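Home | Articles | Sport & Campus | A–Z | Random page

Walk-on (college sport)

A walk-on is a student who plays for a college or university team without having been recruited with an athletic scholarship. The word comes from American colleges, and I'll mostly stick to those, though I'll drag in my own old place, Midthorpe, towards the end because I know it best.

The name is pretty literal. You walk on to the practice field, ask for a go, and somebody with a whistle decides whether you can stay. Most coaches split walk-ons into two groups. Preferred walk-ons have been in touch with the coaching staff before they arrive and have usually been promised a place in the squad, just no money. Everyone else turns up to an open tryout (often early in the morning, before lectures) and hopes for the best.

What walk-ons do

A lot of it is practice. In American football the walk-ons often fill the scout team, which spends the week pretending to be the next opponent so the starters can get used to the other lot's plays. I find this fascinating – you might learn a rival's entire offence and never set foot on the pitch on match day! In rowing it's a different story. Plenty of people have never sat in a boat before they get to university, so coaches go looking for tall, fit beginners at freshers' events, and a novice can end up in a serious crew.

Money and scholarships

Walk-ons pay their own fees or rely on ordinary student aid, the same as anyone else on campus. They normally get kit, coaching and physio, and they have to keep to the same academic rules as the scholarship players. A coach can later put a walk-on on scholarship if there's one going spare, and the team meeting where this gets announced has become a bit of a tradition (I will watch any video of one, I'm not proud).

Critics say the arrangement gets a great deal of work out of students for very little in return. Supporters say people join because they love it and can leave whenever they like. I go back and forth on this myself.

Walk-ons at Midthorpe

Midthorpe has never had big crowds. The ground holds 900, and I've seen it full exactly once, for the December match against Distholm. The basketball side kept 2 places open for walk-ons each year, and Do-yoon Moon came in through one of them after missing the first tryout altogether. He played 10 matches, mostly the last few minutes, and later ran the tryouts himself. The walk-ons' travel fund paid up to 500 a season towards away trips, and the rest came from stalls and cake sales, which I helped with and mostly ate. 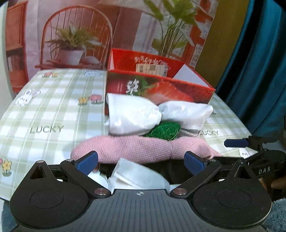

Soft bundles on a checked tablecloth, with an open red box behind.

Moon's other idea was the Han list, a sheet pinned up by the changing rooms with the names of everyone who had trained that week, whether or not they'd been picked. Drorance copied it a season later and still keeps theirs up, as far as I know.

See also: Redshirt, Scout team, Open tryout, Novice rowing

Filed under: College sport, Student life, Sporting terms

14 shares | 3 comments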